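Soundbar and Home Speaker Support: Frequently Asked Questions

Rallent Home Audio – Customer Service
Last reviewed October 2023

These answers apply to all Rallent soundbars and to the Plillusance wireless speaker range. Customers who own a Lehtinen subwoofer should also consult the leaflet supplied with that unit.

Ordering and delivery

How long does delivery take?

Orders for items in stock are dispatched within 72 hours. Large items, including floor-standing speakers, are sent by a separate carrier, who will contact you to arrange a delivery time.

Can I change my delivery address after ordering?

The address may be changed until the order has been dispatched. Please write to the orders desk with your order number and the new address. Once a parcel is with the carrier, changes must be requested through the carrier's tracking page.

What is the return period?

Products may be returned within 14 days of delivery. All cables, feet, brackets and remote controls must be included. Wall brackets that have been drilled or altered cannot be accepted.

Setup and placement

Which connection should I use between my television and the soundbar?

We recommend the HDMI port marked ARC or eARC on your television. It carries sound in both directions and allows the television remote to control the volume. If your television has no such port, use the optical input. Volume control may then require the Rallent remote.

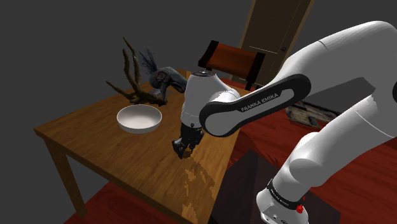

Where should the subwoofer be placed?

Place the subwoofer on the floor along the same wall as the television, at least eight inches from the wall itself. A corner position will make the bass stronger, and in small rooms it may become too heavy. Try two or three positions before settling on one.

Do I need rear speakers?

A soundbar will operate fully without them. Rear speakers are recommended for larger rooms, or where the main seats stand well away from the back wall. Up to two Plillusance speakers may be paired as rears with any soundbar in the current range.

The sound does not match the picture. What can I do?

Open the audio menu and select Lip Sync. Increase the delay one step at a time until speech and picture agree. If the sound is already late at the lowest setting, switch off any additional sound processing on the television and try again – the two systems can interfere with each other.

Can the soundbar be mounted on the wall?

All models except the Dernness compact may be wall mounted with the bracket supplied. Leave a gap of seven inches below any shelf, so that the upward-facing drivers are not blocked. The fixings in the box are intended for solid walls only.

Service and warranty

How do I register my product?

Registration forms are available in the My Products section of your account. You will need the serial number, printed on the underside of the unit. Registration is optional and does not affect your statutory rights.

My soundbar will not turn on. Is a repair necessary?

Disconnect the power cable, wait one minute, and reconnect it directly to a wall outlet. If the standby light remains off, contact the service desk. Please do not open the casing, as this will void the warranty.

Whom should I contact with a complaint?

Complaints should be addressed in writing to Rowena Cabrera, Customer Relations. Questions concerning repairs already in progress should be sent to Ihor Palamarchuk at the service desk. Please quote your repair number in all correspondence.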